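Sturard lockable console - setting up at your site
Section 4. Updated 2019-05-25

Before you start: level floor, dry, away from radiators. Console weighs 85 kg when full so don't put it on a landing.

1. Unpack. Two keys taped inside the lid. Take one, leave the other with whoever runs the office.

2. Fit the liner sack. Fold the top over the rim, all the way round, clips down.

3. Close the door and turn key until it clicks. Try the slot with a scrap sheet. If it sticks, the liner is too high, pull it down abit.

4. Stick the Narncombe depot label on the front. Write your site code on it in pen, not pencil.

5. Ring the depot to book first collection. Have the site code ready.

NOTE: slot takes up to 100 sheets at once. Staples and paper clips fine. Lever arch files not fine, empty them first.

NOTE: older Lerkis consoles use a different liner. Do not mix.

CAUTION: never reach in through the slot. Dropped something in by mistake? Use the key, or ask the driver before the sack is sealed.

CAUTION: no batteries, no toner, no food. Discs and memory sticks go in the seperate grey pouch.

Driver leaves a slip at each collection. Keep it. Certificate follows by email once the load is destroyed. 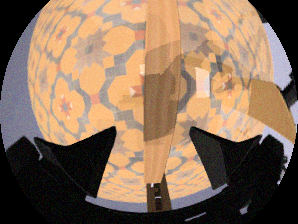

What if the console fills up before the next collection?
Lock it, stop using it and ring the depot for an extra visit. Don't stack papers on top.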